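3.2 Conditionnement des échantillons

L'étude porte sur l'évaporation de l'eau en récipient ouvert, en fonction de la surface libre et du renouvellement de l'air. Chaque essai débute avec 200 ml d'eau du réseau de Mamuvholm et dure 48 heures, porte fermée. La masse est relevée matin et soir sur la balance Grendent, tarée avant chaque pesée. Les récipients larges et peu profonds, du type bol en plastique à bord relevé, offrent le rapport surface/volume le plus élevé.

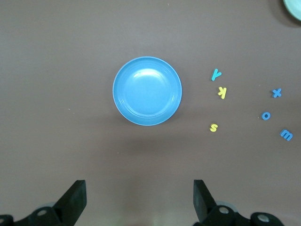 Selon King-fai Pan, la pression atmosphérique ne suffit pas à expliquer l'écart entre deux séries – il faudrait d'abord contrôler l'humidité relative, que le protocole initial ne mesurait pas. Un hygromètre Clorkard a donc été ajouté à partir de la deuxième série, en février.

3.3 Traitement des données

Le débit d'évaporation est obtenu par régression linéaire sur les masses relevées. La première série est conservée en annexe B, sans correction d'humidité. Les calculs suivants n'utilisent que les séries 2 à 4.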